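Home | Workwear | Coats & Smocks | Hats | Embroidery | Size Help | Cart

The Cludance Work Smock

Posted in July by Edeltraud Tiedemann

4 min read

I've been selling work clothes from our little shop in Pridthorpe long enough to get picky about smocks, and the Cludance is the one I keep going back to. It's a pull-on smock with long sleeves and a loose body, cut so you can get it over a sweater without a wrestling match. The cloth is a cotton twill from Lasis, heavier than what you'd find on a salon smock and a good bit lighter than a barn coat. It feels stiff when you first put it on (I won't pretend otherwise!) and softens up after three or four washes.

We sew it with two big hip pockets and one narrow pocket on the chest. The hip pockets are set a little forward so your hands fall right into them, and the openings are bar-tacked at both ends where pockets usually rip. The chest pocket holds a pencil, a small ruler and a phone if your phone isn't one of those giant ones. 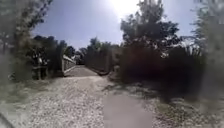

The gravel path up to the bridge.

Sizing runs roomy. I wear a medium in most things and take a small in this one, but if you're layering, stay with your regular size. The sleeves are long on purpose -- they're meant to be rolled, and there's a button tab inside to keep them up. If you have short arms like me, roll twice and forget about it. We can also shorten them before shipping, just put the length you want in the order notes, measured from the shoulder seam.

Colors right now are oat, slate, rust and a dark green we call Eglītis. The green sells out first every time, and I've given up guessing how much to cut. We made 1,025 smocks in the first run and 1,529 in the second, and of that second run there are 421 left in all colors together. Oat shows coffee. Slate hides nearly everything except flour.

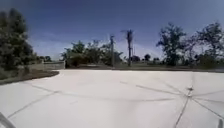
Marisa wrote in to say the neck was snug going over her glasses and asked if we'd ever do a version with buttons down the front. She also said she's washed hers every week since she got it and the green has barely changed. I've had the same question about the neck from a few of you, so the newer ones have a deeper slit with a single snap at the top. The button-front version is on my cutting table in paper form, and I'm still fighting with the collar.

For embroidery, we can put a name or a short word over the chest pocket or across the upper back. You get 20 thread colors to choose from, and I'd go at least two shades away from the cloth or it just disappears. Logos are fine too -- send me the cleanest file you have and I'll stitch a test piece before I touch your smock. Please check your spelling before you hit order! I stitch exactly what you type, and embroidered smocks can't come back.

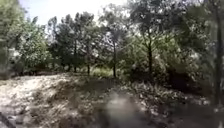 Washing is easy. Cold water, inside out, with other dark things the first couple of times if you bought rust or green. Tumble on low or hang it up. It comes out a bit wrinkled from the dryer and I leave mine that way, but a warm iron takes care of it if you need to look tidy for customers. Skip the bleach, even on oat, where it leaves yellow patches around the seams.

Plain smocks usually leave the shop in two days and embroidered ones take closer to a week. Exchanges on plain smocks are fine as long as it hasn't been washed, and we'll hold your new size while the old one is in the mail.

Back to Coats & Smocks | Care Guide | Contact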